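COMMUNIQUÉ DE PRESSE

Ornthorpe, le 10/01/2023

Ranger un établi, vider une caisse, trier des pièces : Clerneo publie un premier bilan prudent de son programme Flirer

Un petit bras articulé à bas coût peut-il prendre en charge les tâches simples d'un atelier ou d'une maison ? Après 28 semaines d'essais, la société Clerneo répond : pas encore, mais certaines parties du travail sont déjà accessibles.

La société Clerneo, établie à Ornthorpe, présente aujourd'hui les premiers résultats du programme Flirer. Ce programme, lancé au mois de June de l'année passée sous le nom de travail « Juin », étudie une question que les clients de Clerneo posent très souvent : est-ce que les machines peuvent déjà faire les petites corvées, celles qui prennent dix minutes ici et dix minutes là, et pour lesquelles on n'engage personne ?

Le programme est mené avec l'atelier Magbanua, qui assemble et répare du petit matériel de cuisine. C'est dans cet atelier que les tâches ont été choisies, par observation des postes de travail pendant une journée ordinaire. La liste retenue comprend la prise d'un petit objet posé sur une table, son dépôt à un autre endroit, le rangement dans une boîte en carton, le tri par taille et le pliage d'un chiffon.

Une question pratique

Clerneo a voulu travailler avec un matériel modeste. Les bras utilisés dans Flirer sont composés de segments imprimés en 3D et de servomoteurs du commerce. Ils sont commandés par des cartes électroniques simples, qu'un technicien de maintenance peut remplacer lui-même. Ce choix a un coût : la précision est moins bonne que celle d'un bras industriel, et la charge portée reste faible.

« On nous montre depuis des années des vidéos dans lesquelles un robot fait la vaisselle ou plie le linge. Nos clients nous demandent ensuite pourquoi ils ne peuvent pas acheter la même chose. Nous avons pensé qu'il était plus correct de mesurer nous-mêmes, avec un matériel que nos clients pourraient réellement payer », explique Macarena Urquijo, directrice du programme Flirer chez Clerneo.

Ce que les essais indiquent

La tâche la plus simple consiste à saisir un petit cube, sur un plan clair et sans obstacle. Sur 300 tentatives comptées, le bras a réussi la prise et le dépôt dans 72 % des cas. Les échecs viennent surtout d'un mauvais alignement de la pince au moment de la descente : le cube est poussé sur le côté, ou bien il est pris par un angle et tombe pendant le trajet.

Le rangement dans une boîte en carton est plus difficile. Les rabats de la boîte gênent le passage de la pince, et leur position n'est jamais exactement la même d'un essai à l'autre. L'équipe a observé que l'opérateur humain écarte le rabat avec le dos de la main sans y penser. Pour le bras, ce geste doit être prévu et programmé séparément.

Le tri par taille a donné des résultats trop irréguliers pour être publiés dans ce bilan. Quant au pliage du chiffon, il a été abandonné. Une seule pince de cette taille ne permet pas de tenir un coin du tissu et de tendre l'autre en même temps.

Le câblage a également occupé l'équipe plus longtemps que prévu. Quand le bras tourne, les boucles de câble doivent être assez longues pour suivre le mouvement, mais elles ne doivent pas toucher l'objet à saisir. Plusieurs dispositions ont été comparées, et aucune ne donne une satisfaction complète.

« Dans l'atelier, on me demande si la machine va plus vite que moi. Pour le moment, non. Pour un objet que je range en deux secondes, elle a besoin d'environ 28 secondes, et je dois rester à côté. Par contre, pour une série toujours identique, je peux imaginer de lui laisser le travail pendant que je prépare la commande suivante », indique Lamduan Panyasiri, responsable de l'assemblage chez Magbanua.

À la maison, les conditions sont plus dures

Clerneo rappelle que ces essais ont eu lieu sur une table dégagée. Une cuisine ou une chambre d'enfant présente des objets mous, transparents ou empilés, et une lumière qui change pendant la journée. La société estime donc qu'il ne serait pas sérieux de transposer ces chiffres à un usage domestique. Elle ne prévoit pas de commercialiser un appareil pour les particuliers dans la phase actuelle.

Pour les petits ateliers, la conclusion est un peu différente. Une tâche courte et répétée, avec un objet connu et une position de départ marquée, peut être confiée à un bras de ce type à condition qu'une personne passe contrôler régulièrement. Clerneo travaille maintenant sur la forme de la pince et sur un support de câbles mieux guidé.

Suite du programme

La deuxième phase de Flirer portera sur 4 tâches, choisies avec Magbanua : alimenter un poste en petites pièces, vider une boîte, déposer un objet dans un logement et dégager le plan de travail à la fin d'une série. Chaque tâche sera essayée d'abord avec un objet unique, puis avec des objets mélangés. Les résultats seront publiés dans les mêmes conditions, avec les échecs.

Les ateliers qui souhaitent proposer une tâche peuvent écrire au service de presse, qui transmettra à l'équipe technique. Il est utile de joindre une description de l'objet, son poids et la durée du geste lorsqu'il est fait à la main.

Visuels pour la presse 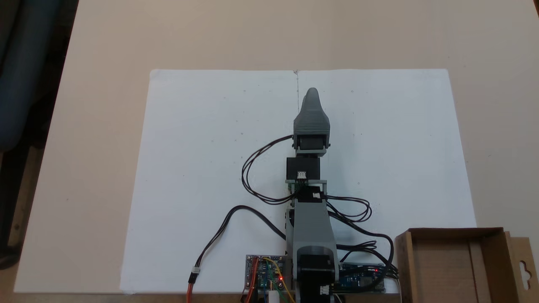
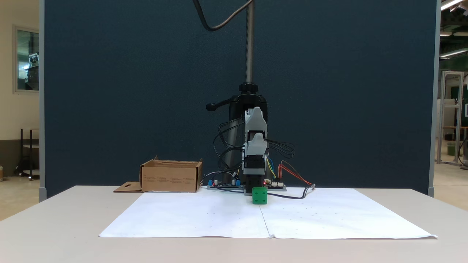
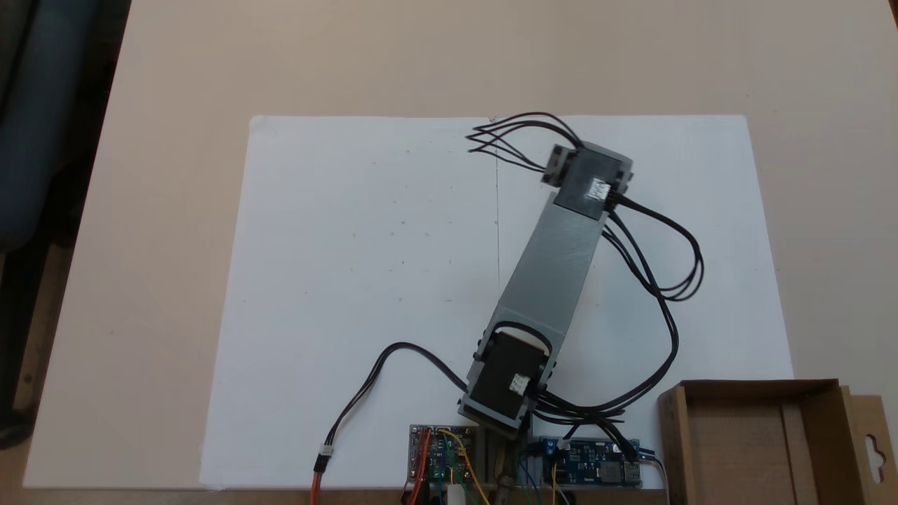
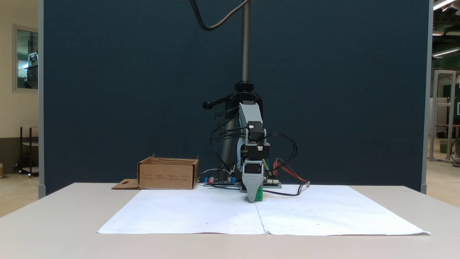
Le bras articulé et son câblage, sur le plan d'essai. Deuxième visuel : un cube vert devant la pince. Photos : Clerneo.

À propos de Clerneo

Clerneo conçoit et adapte des équipements d'automatisation légère pour les petits ateliers. La société réalise des études de poste, des prototypes et des formations pour le personnel de maintenance.

Contact presse : Clerneo, service de presse, Ornthorpe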